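Research Coordinator, Blood-Based Screening Follow-Up (Full Time, 14-Month Contract)

The Gilmartin Laboratory for Molecular Diagnostics, Madley Hospital, Serkby campus

Posted Wednesday, April 25, 2018

We are looking for a research coordinator who can get a tube of blood from a person's arm to a centrifuge on time, with the right label on it, again and again, without losing interest in either the tube or the person. If you have done this before, you know why we put the label in the first sentence.

The job sits inside the Plumeck study, which follows adults who have been treated for colon or rectal cancer and asks whether changes in the methylation of DNA in their blood can be read early enough to be of use at a routine follow-up visit. We don't know the answer. We have opinions, and we have a freezer, and over the next 14 months we would like to have fewer of the first and more in the second.
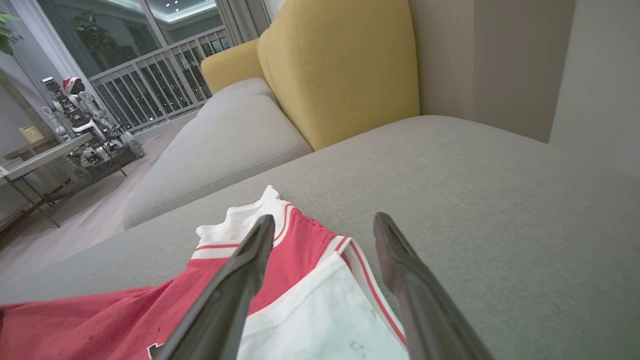
Photo: Madley Hospital web office

What the study looks like from the coordinator's chair

We plan to enroll 284 participants at two clinics. Each gives blood at enrollment and then at every scheduled follow-up visit, along with a questionnaire that was once four pages long and has since been improved to eleven. Plasma has to be separated within the time set out in the protocol. Elevators, parking and the hospital's lunch hour are not accepted as protocol deviations, though all have been proposed.

As of this posting the freezer holds 3154 aliquots, counting those from the pilot phase. Every one has a position in the database. Nearly every one is also in that position in the freezer, and closing the gap will be your first big project.

You would spend something like half your week with participants and clinic staff, and the other half with samples, forms and the database. The halves do not arrive in tidy blocks. They tend to arrive together, at 4:40 in the afternoon.

Duties

Explaining the study to people who may join it, in plain words, and going through consent with them at whatever speed they like. Many will ask if the test will tell them whether their cancer is back. It will not, results are not returned to them or their doctors, and you need to be able to say so kindly and more than once.

Scheduling study draws to match clinic visits, and rescheduling them when the clinic visit moves. The clinic visit moves.

Spinning, separating, labeling and freezing plasma and buffy coat. We will train you on our centrifuge, which has a lid that needs to be closed in a particular manner.

Keeping the enrollment log, the deviation log and the temperature log. Amendments to the ethics paperwork also pass through your hands, and you will draft the easy ones.

Packing monthly shipments on dry ice to our sequencing partner. You will learn a surprising amount about couriers.

Sitting in on the Thursday data meeting, where you are expected to speak up. The coordinator is often the only person in the room who met the participant behind the odd data point.

What you need

A bachelor's degree in a life science, nursing, public health or something you can argue is close. At least one year of work with human samples or with research participants. Both would be lovely. If you have only one, tell us which, and how you feel about the other.

Comfort with a pipette. Comfort with a spreadsheet that somebody else built. Clear handwriting is still useful here, in spite of everything we have been promised about tablets.

Phlebotomy certification is a plus. If you don't have it, we'll pay for the course, and you'd be drawing blood under supervision by your third month. Spanish or Mandarin is also a strong plus, as our current arrangement is that Baltazar Espinoza and Xiuying Gu get called out of whatever they were doing.

You do not need to know bioinformatics. We have people for that, and they prefer to be asked before anyone opens their files.

What you don't need

A plan to go to medical school is fine, and so is the lack of one. We have hired both kinds and could not tell them apart by the state of their lab notebooks. Please don't feel you have to describe a lifelong passion for cell-free DNA. It is a young field and you would have been a strange child.

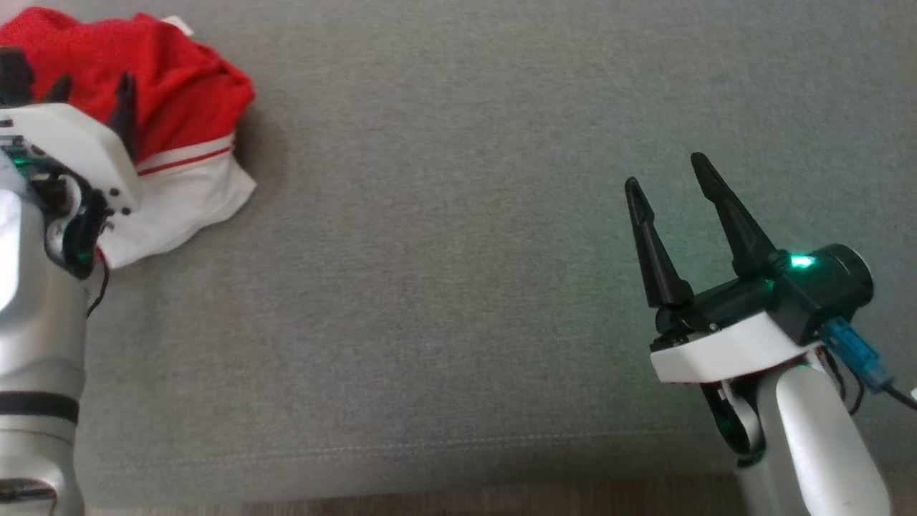

Red and white knit on a gray cushion.

Pay, hours and other practical matters

Pay follows the hospital's scale for research staff, grade and step depending on experience. The full scale is on the Human Resources page and is not secret. Benefits start on the first day. There is a one-time relocation payment of $1000 for anyone moving from out of state, which will cover the truck or the deposit, and you may choose which.

Hours are Monday through Friday, eight to half past four, with one late clinic every other week. Late clinic time is given back to you as time off, and we check that you take it. Weekend work is limited to freezer alarms, which are shared on a rota among five of us. You would be the sixth, and would be greeted warmly for that reason alone.

The contract runs for 14 months. We have applied for an extension of the study and would like to keep a good coordinator, but the funding decision won't be made before you start and we are not going to pretend otherwise.

The lab is on the second floor of the Serkby campus. The building has step-free access from the east entrance, and the sample room has one height-adjustable bench. If you need something else to do the job well, say so at any stage. Asking will not count against you.

Who you'd work with

You would report to Xiuying Gu, who runs the wet lab and wrote most of the sample handling protocol. Day to day you would also work closely with Baltazar Espinoza, our data manager. He is patient with people and less so with dates entered as text.

The rest of the group is two postdocs, a graduate student, a part-time statistician and a rotating set of summer students. We eat lunch together most days, on no particular principle – the microwave is in the corridor and there is a line.

How to apply

Send a resume and a cover letter of no more than one page through the Madley Hospital careers portal, under "Research Coordinator, Plumeck." The portal will ask you to upload your resume and then type all of it in again. We have complained. In your letter, please tell us about a time you found a mistake in a record, yours or another person's, and what you did next. We read this part first.

Two references are needed, but only if you reach the interview stage, and we will tell you before we contact them.

Applications are open until the middle of May, and the exact closing time is shown on the portal. Interviews will be held on campus or by phone in the two weeks after that. They last an hour and include a short practical task with a rack of tubes and a printed manifest. The tubes contain colored water. The manifest contains errors.

Questions about the work itself can go to Xiuying Gu, and questions about the portal to Human Resources. All applicants who are interviewed will hear from us either way, by phone if the answer is yes and by email if it is no.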